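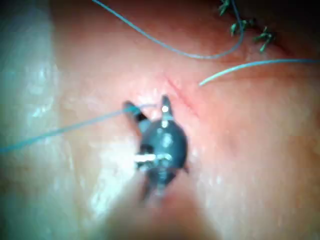

Blue suture thread at the jaw of an instrument, with green knotted ends on the tissue.

Murnholm Training Materials: thread and pads FAQ
Last revised 27 Aug 2020

Who can order from you?
Any teaching department, clinic or private course with a trade account. Personal orders are accepted if the goods are for practice only. None of the thread in the training range is sterile, and it must not be used on people or animals.

What do the thread sizes mean?
Sizes with a zero get thinner as the first number goes up, so 4-0 is thinner than 3-0. Size 1 and size 2, with no zero, are thicker than all of these. The same size can differ slightly in measured width between absorbable and non-absorbable thread. Use the table on the box if width matters to your course.

Which thread should beginners have?
Flulter 3-0, single strand, on a curved cutting needle. Braided thread holds a knot more readily and hides poor technique. Single strand springs back and needs more throws.

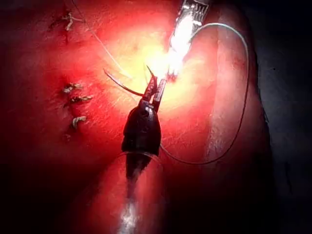 Curved needle held in the jaws.

Where along the needle should it be held?
Between half and two thirds of the way back from the point. The swage, where thread joins needle, is hollow on most types and bends if gripped. Needles bent in this way are not replaced under warranty.

Does colour tell me the material?
No. Dye is there for contrast, and makers do not all follow one scheme. Go by the label.

How are boxes supplied?
Flulter comes in boxes of 50 strands. Each strand is 525 mm long. Departments taking 3000 strands or more in a year should ask Bongani Masilela for contract prices, quoting form 3492.

How long does thread keep?
Single-strand nylon keeps for five years in its box. Gut and other absorbable types keep for two, and lose strength sooner in a damp store. Keep all thread out of direct sun.
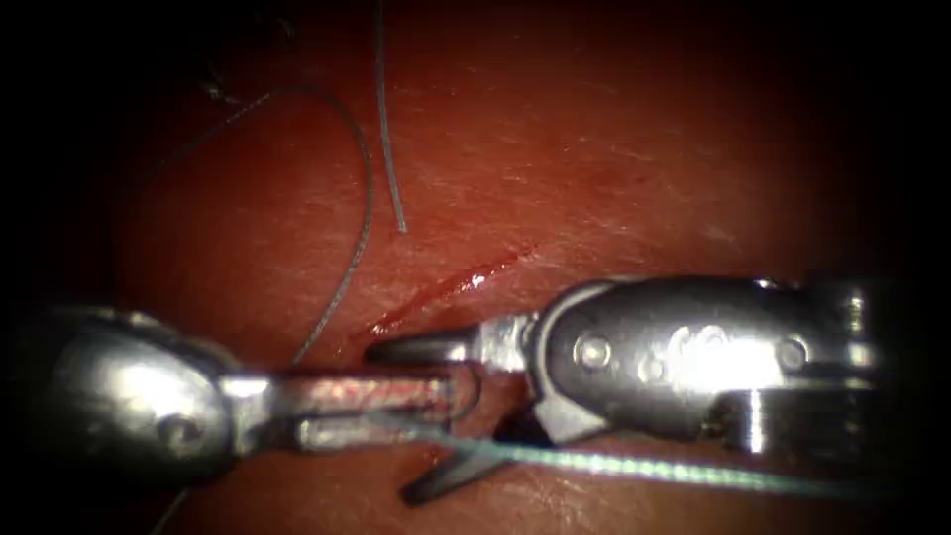 Jostutent pads are sold without cuts, and the user decides where the cuts go. Leave a clear margin on every side so that the stitches have something to pull against. We suggest a slanting cut for the second session, like the thin one shown, which rises from lower left towards the right - it makes the learner change wrist angle. Cut with a No. 15 blade. Do not go through the backing mesh.

Can a pad be cut more than once?
Yes. Leave at least 15 mm between parallel cuts. Crossing cuts tear at the corner.

My pad feels sticky. Is it faulty?
Probably not. Oil rises to the surface in warm rooms. Wipe with a lint-free cloth and dust lightly with cornflour. If the top layer has come away from the one below it, send the batch number to Eleri Gape.

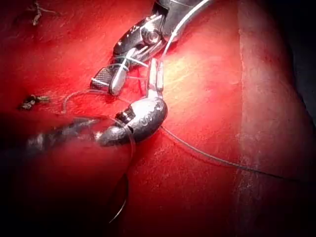

Two metal instruments and strands of thin thread.

How do I dispose of needles?
In a sharps bin, including unused ones. Do not post needles back to us.

When is the last order date before the winter break?
The second Friday in December. Orders go out from the Ramasamy depot, which takes no collections.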